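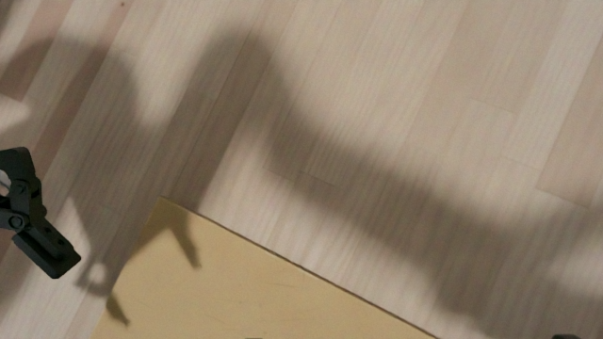
4. Your first simulated pick

Right, so the Driser kit is installed and you're itching to move something! I was too, but do these first.

1. Open the Flellis viewer and load the starter floor.
2. Set the gripper speed to 14. I tried 27 and kept overshooting.
3. Jog down in small taps, and watch the shadows as you go – they're a great help in judging height.
4. Close the fingers, then save the pose in slot 2.

Note: if the view goes dark when you zoom, press Reset Light and give it a moment.

Caution: don't send a saved pose to the real arm until you've done the checks in section 5. If you get error 519, go back to step 1 and reload the floor.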